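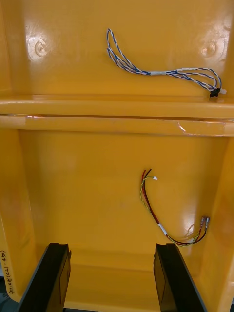
Half of our old rework came from harnesses that had been tipped in on top of each other and had to be picked apart, according to Hjalti Thorlacius, and a bin with two levels would have saved the second shift a lot of swearing.

DELLTON - Dranance will move its wire harness handling at the Dellton plant to yellow two-level bins, starting in June. The change covers the kitting area and both assembly lines, and replaces the cardboard trays the plant has used since it opened.

Under the new layout, finished harnesses are placed in the bins by hand at the end of the wiring benches and stay in them until they are fitted. They are no longer tipped from one container to another on the way. A first lot of 100 bins is on site, with a further 200 on order through Bolger, the company's regional supplier.

Dranance tested the bins on one line for 32 shifts before making the decision. During that time, 3615 harnesses went through the trial. Staff reported fewer tangled pairs and fewer connectors caught under other wiring. The trays they replaced tended to soften at the corners and shed fibre, which then had to be brushed out of the connectors before testing.
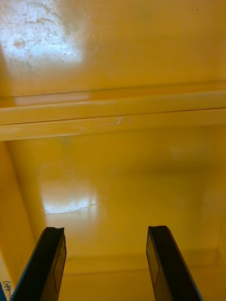
Cleaning and inspection will be done at the end of each shift. Bins are to be emptied completely, wiped with a damp cloth and checked for sharp edges before they go back to the benches. Surface wear is not a reason to pull a bin from use. Fine scratches and scuffs in the yellow finish, or a small white chip on the rail that runs across the interior, can be left alone as long as the spot is smooth to the touch. A bin with a crack, or an edge that could nick insulation, is to be tagged and set aside.

The colour was chosen by line staff, who wanted something that dark connectors would show up against. Grey was also offered and was turned down early in the trial.

Work at the Vilden site will continue with the existing trays until the end of the current contract. A decision on Vilden will be made once Dellton has finished its changeover - likely in the fall.

Customers do not need to change their orders or part numbers. Delivery packaging stays the same, and harnesses will continue to ship bagged and labelled.

Questions about the changeover can be directed to the Dranance office in Dellton.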